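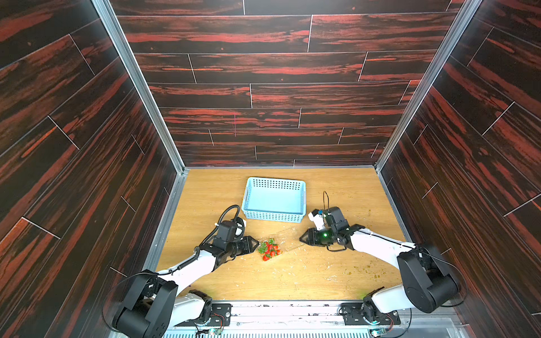 Packers on the early shift ask that the arms be started after they have set out their own trays, and the steps in this section follow that order.

4.2 Starting a strawberry run

1. Put the blue basket at the back of the table.
2. Place the berries between the two arms, within reach of both grippers.
3. Select Soft Fruit on the Imetti panel and set the run limit. The limit may not exceed 200 berries.
4. Step back behind the floor line and press Start.

CAUTION: Keep hands off the table while either arm is powered. Press Stop and wait 3 seconds before reaching in.

4.3 Checking the basket

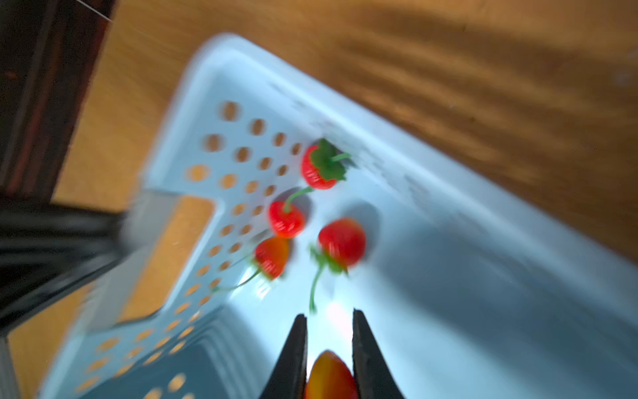 Prusirum Manual Desk

The wrist view opens on the panel when you tap Basket. Check it for fruit piled against the side.

1. Press Pause if berries are stacked more than 2 deep.
2. Spread them by hand once the arms have parked.
3. Press Resume.

Note: Sorting for bruises is still done by people. Packers who used to fill baskets now check them and clear stops – one person may look after up to 3 tables. Record each stop in the Nillness log, with the table number and the berry count shown on the panel.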